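Maiskolben kochen: so klappts im Topf

Stand 10. Juni 2026

Schnell runtergeschrieben, weil jetzt wieder alle fragen. Kolben kochen ist kein Hexenwerk, aber die meisten kochen ihn viel zu lang. Oder mit Salz von Anfang an. Beides lassen.

Was man braucht

Frische Kolben, einen pro Person, bei Hungrigen zwei
großer Topf mit Deckel
Wasser
1 TL Zucker (muss nicht)
Butter, Salz, was halt da ist
Zange oder Schaumlöffel

Einkaufen

Am besten Kolben mit Blättern dran. Blätter grün, Fäden hell und etwas klebrig, dann ist er frisch. Fäden schwarz und matschig: liegen lassen. Mit dem Daumen durch die Blätter drücken, die Körner sollen sich prall anfühlen, bis ganz rauf zur Spitze. Aus der Region gibt es sie meist ab August, vorher nehm ich die eingeschweißten. Geht auch. Die sind oft schon vorgegart, steht auf der Packung, dann reichen ein paar Minuten zum Warmmachen.

Zu Hause ab in den Kühlschrank, Blätter dranlassen, möglichst noch am selben Tag essen. Der Zucker im Korn wird mit jedem Tag weniger und der Kolben schmeckt dann mehlig.

Putzen

Blätter von oben nach unten abziehen, in zwei, drei Portionen. Stiel abbrechen oder abschneiden. Dann die Fäden. Nervig. Trockene Gemüsebürste, immer von der Spitze zum Stiel, danach kurz unter kaltes Wasser. Ein paar Fäden bleiben immer, egal, die stören nach dem Kochen kaum.

So soll er dann aussehen, sattgelb, Körner dicht an dicht in Reihen, keine Blätter und keine Fäden mehr:
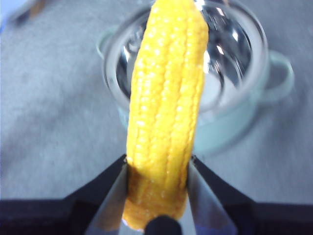
Muss der Kolben ganz unter Wasser liegen?

Am besten schon. Was oben rausschaut, gart mit Deckel zwar im Dampf mit, aber ungleichmäßig. Also entweder größeren Topf nehmen, den Kolben in der Mitte durchbrechen oder nach der Hälfte der Zeit einmal wenden.

Kochen

Wasser im Topf aufkochen, ohne Salz. Zucker rein, wer mag. Wenns sprudelt, Kolben vorsichtig mit der Zange reinlegen, nicht werfen, spritzt. Hitze runter auf mittel, Deckel drauf, leicht sieden lassen.

Zeiten, frische Kolben:
klein und sehr frisch: 6 Minuten
normal: 8 bis 10 Minuten
dick oder schon paar Tage alt: 16 Minuten, länger nicht

Garprobe: mit der Messerspitze in ein Korn stechen. Geht leicht rein und etwas Saft kommt raus, fertig. Wird er zu lang gekocht, werden die Körner zäh, da hilft dann auch weiterkochen nicht mehr.

Rausheben, abtropfen lassen, kurz auf ein Tuch. Vorsicht beim Anfassen, der Kolben hält die Hitze ewig.

Danach

Butter drüber solange er heiß ist, dann Salz. Reihenfolge wichtig, auf der Butter hält das Salz besser. Sonst noch gut: Limette und Chili, oder geriebener Käse. Ha-rang Oh hat mir mal Sojasoße mit Butter und etwas Honig empfohlen, einpinseln und nochmal zwei Minuten in die heiße Pfanne. Mach ich seitdem fast immer so.

Für den Grill den Kolben nur 5 Minuten vorkochen, gut abtrocknen, dann mit Öl einpinseln und auf den Rost. Öfter drehen. Butter erst zum Schluß, die verbrennt sonst.

Reste

Körner vom Kolben schneiden: hochkant auf ein Brett stellen, mit einem scharfen Messer von oben nach unten. Nicht zu tief, sonst hat man das harte Zeug vom Strunk mit drin. Im Kühlschrank zwei bis drei Tage in einer Dose, für Salat oder Supe. Einfrieren geht auch, flach im Beutel, dann klumpt nichts.

Strunk nicht wegwerfen, mit Zwiebel und Lorbeer 60 Minuten auskochen, gibt eine süßliche Brühe. Absieben, einfrieren oder gleich für Maissuppe nehmen. Rezept dafür kommt noch.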